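Taha Ait Brahim on the second season of Grikon

By the time Taha Ait Brahim got the call about writing for Grikon, the first season had already finished airing and the writers' room was half empty. Three of the original staff had moved on to other shows. He had seen every episode, some of them twice, and he told the producers straight away that he thought the finale had left them in a tight spot.

"They'd blown up the ferry and sent the sister away," he says. "It was a great hour of television. Then you come in on your first morning and there's a whiteboard with nothing on it, and the sister is still gone."

The second season returns in May with eight episodes, down from 10. Ait Brahim wrote two of them, including the opener, and shares credit on a third. The story picks up in Leltier, the harbour town where the first season began, with the Du Plessis family trying to hold on to the cannery.
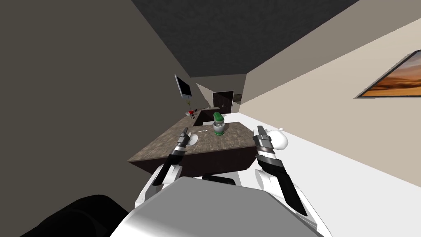 He had wanted the opener to stay with the family for its full running time. An early draft had no police in it at all. The network asked for some, and he now thinks they were right to.

"You need somebody knocking at the door," he says. "I'd written 20 pages of people avoiding each other. It was good avoiding, but it was 20 pages."

Most of the notes he got were about the mother. Viewers had taken to her as the villain, and there was some pressure to keep her that way. Ait Brahim argued for giving her a job outside the house, and she spends much of the new season working nights at a motel called the Fasarmont. He wrote her first scene there in an afternoon and it was hardly changed before filming.

Episode 5 is the one he expects people to argue about. It takes place over a single evening and leaves out two of the main characters. He won't say which two.

"I know what I'd be like if I was watching at home," he says. "I'd be annoyed for 10 minutes. After that I hope I'd be in it."

He is less guarded about the sister. She does come back, though later than fans have been guessing, and she has a different haircut - he asks that this be printed, as his own family has been asking.

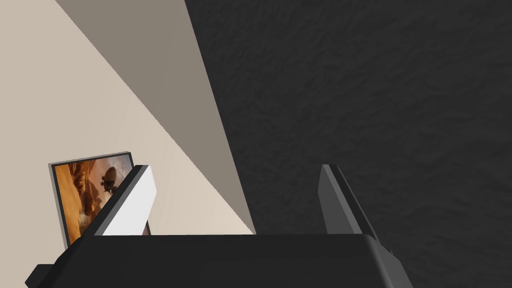 What comes next

There is no word yet on a third season. Ait Brahim says the room talked about where the story could go, and the last episode leaves one door open on purpose. In the meantime he is working on a feature script, his first, set on a sheep station during a drought.

He would go back to Grikon if asked. "I've still got a scene for the uncle that didn't fit anywhere," he says. "It's in a drawer. I'd like to get it out."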